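Stop Paying for Other People's Alerts

05/12/2025

My inbox holds 114 trading alerts, and I have acted on two of them. One lost me the price of a decent dinner. The other made back the tip.

I signed up for the Lundgate signal service in January, when everybody signs up for something. A gym would have cost less and been ignored just as thoroughly. The pitch was that a desk of seasoned currency people would send me entries, stops and targets, and I would sit on my couch and copy them down. What I got was a phone that buzzed at 4 a.m. to say the euro was "coiling."

Coiling, I have learned, means it hasn't moved.

My complaint isn't that the calls are bad. Some 20 of them would have worked out nicely if I had been awake, at my desk, and trading without a spread. The trouble is that an alert hands you someone else's decision with none of the nerve that went with it. You take the trade, it dips, and you bail out, having no idea why you were in it.

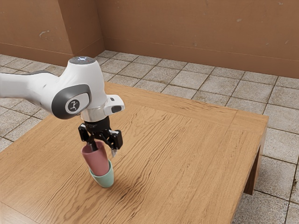
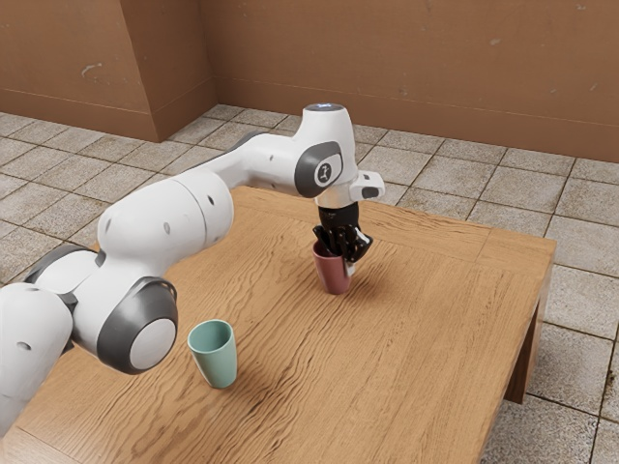

Hovulero, the rival outfit, sells the same thing for $50 a month with a chat room attached. I lasted a weekend in there. Half the members were asking whether to hold, and the other half were telling them to hold, and I could find no sign that either half knew what they were holding.

If you must spend the money, buy a notebook. Write down why you want the trade before you place it, and what would make you wrong. My first entry reads "feels low." I have kept it as a warning.

Lundgate has since offered me a loyalty discount on the annual plan. The offer expires at midnight, as did the last three.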